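Speaker notes: "Do pressureless balls save a club money?"
Milagros Arango, Monday session, 6 pm slot

Slide 1. Say hello, thank Giuliana Ríos for the club's ball receipts. Ask who here has bought the long-life ones. Wait for hands.

Slide 2. The claim. Mamusport says one pressureless ball outlasts 3 regular ones. Outlasts how? Dead by whose standard? I wrote to ask and got a brochure back. 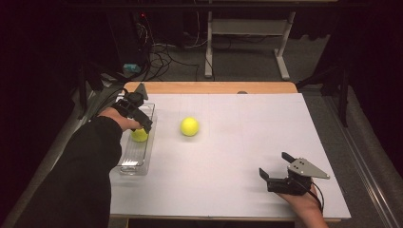 Two tennis balls, one in a clear tray.

Slide 3. What we spent. $2,430 on balls last season, all courts, juniors included. Don't read the table out loud. Point at August, when the camps ran, and move on.

Slide 4. The bounce test everybody quotes. Dropped from shoulder height, by eye, on whatever court was free. I don't trust it and I ran half of it myself. Felt wear matters more to our players and the test ignores it. 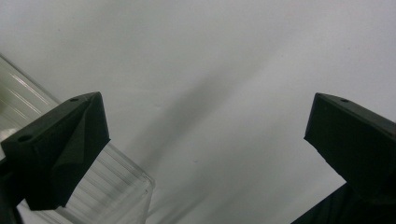
Slide 5. Feel. The Monday group hated the pressureless balls, but they knew which ones they were hitting. Giuliana wants a blind trial. Fine by me if somebody else covers the logos.

Slide 6. What I'd do. Buy 2 cases for the beginners' baskets and leave match play alone. Check again at the end of the season, and write down the day each case gets opened this time.

If asked about recycling: Kodia takes old balls, but I haven't seen where they end up. Say so.

Questions. Stop by 6:40, they lock the side door.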